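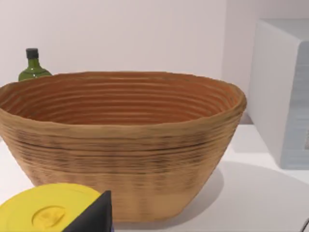

Come teach a simulated robot some manners (paid, from home)

Hi! I run the Mabula study at Bidex, and I'm looking for 38 people to help me out. Last May we trained two versions of our pick-and-place policy, one on long demonstrations and one on short, slightly messy ones, all in simulation. The messy one did better on objects it had never met, and I'd love to know if that holds up when the demonstrations come from people who don't do this for a living -- so that's you, I hope.

You'd log in to Iker, our browser tool, and steer the arm around a virtual tabletop with your mouse and keyboard. Each session is 15 short tasks, things like reaching past a big basket without bumping it, or picking up a lid. You do 2 sessions, on different days please, and then fill in a questionnaire (it's short, I wrote it myself and I get bored easily).

You need to be 18 or over, have a laptop or desktop with a real mouse, and be okay with us recording your control inputs. No camera, no microphone. Gamers are welcome, and so are people who have never touched a game! If you've worked with robot arms before, I can't use you this time -- sorry.

Pay is a $600 flat fee once both sessions and the questionnaire are in. Sign up by October 24, 2025 through the form on the Mabula page, and tell me which hours suit you. I read every form and I'll write back either way.

© Bidex | Contact | Privacy | Back to top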